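I got to the Clistumcombe town hall at ten to nine on Tuesday, which I thought was early, and there was already a line down the steps for council open day. Half of it was a sixth grade class. The other half was people like me who complain about the council a lot and had never once been inside the building.

They split us into groups of 6 by colored sticker. I was green. Our guide was Weronika Adamczyk from the clerk's office, and she was terrific. She walked fast, talked faster, and answered every question, including the rude ones.

## The chamber

First stop was the council chamber, and I have to say I loved it. It's smaller than it looks on the livestream! You can hear a person whisper from the back row, so I now understand why the members pass notes. We were allowed to sit in the seats and try the voting buttons. There is green for yes, red for no, and a gray one for abstain that has been pressed so little the lettering is still perfect. One of the kids moved to make Friday a holiday and it carried by a landslide (I voted yes).

Weronika then took us through what happens to a petition after it's handed in. I'd always pictured a drawer. There's a log, it's open to anyone, and last year it had 842 entries, from potholes to a very long one about the duck pond. Each gets a number, a department and a reply date. She pulled up the one on the Cunha Street bus stop, which I signed, and there was the whole trail: who had it, when they passed it on, and the spot where it sat for eleven weeks. She didn't gloss over the eleven weeks either. I liked that.

## Records and the count room

The records room is in the basement. Shinji Onishi runs it, and he had put out minute books going back further than the railroad. The handwriting in the old ones is gorgeous. There was a fight over streetlamps that lasted three full meetings, with a member asked to leave twice on the same night. I could have stayed there all day, but the yellow stickers were waiting behind us.

Next door is where ballots get counted. We got a practice stack of 190 and had to sort them by candidate, bundle them and sign the sheet. Our first try came out one short. Second try, same thing. On the third we found two stuck together, and the cheer could be heard upstairs. It gave me a whole new respect for the people who do this until two in the morning.
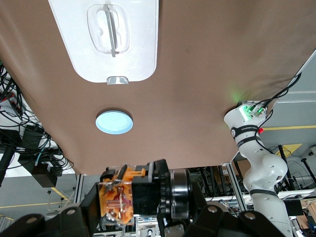

Ibsa Gebretsadik wanted it noted that the practice stack is the easy part, and that on a real night every doubtful ballot gets held up and argued over by both sides, sometimes for ten minutes apiece. He has done six elections in that room and said the quiet ones are harder on the nerves than the close ones.

## Questions in the afternoon

After lunch (cheese sandwiches, decent coffee, a lemon cake that went in seconds) there was an open session with two council members, Yaqin Ding and Hideaki Aoki. They sit on opposite sides and clearly enjoy it. The big topic was the Fliverance site, the old mill land by the river. Ding wants housing on all of it. Aoki wants the river side kept as a park and asked who would pay for the flood wall. Neither of them dodged, and when a man near me said the drawings were impossible to read, they both agreed with him and promised a plain version on the website before the January vote.

I asked about the Toltik contract, the one for the new parking meters. I got a real answer, with the page of the budget it's on. I went home and looked it up, and it was there, page and all.

The session was supposed to run an hour and went almost two. The kids had left by then, though one of them had stayed behind with her grandmother to ask why council meetings start at 7 p.m. when that's dinner. Aoki wrote it down.

If you go next year, get there before nine and ask for the records room first. Park behind the library, as the lot out front is all permits. Regular meetings are open too, and you don't need to sign up unless you want to speak. I'm going to the next one, and I've got a question about the bus stop.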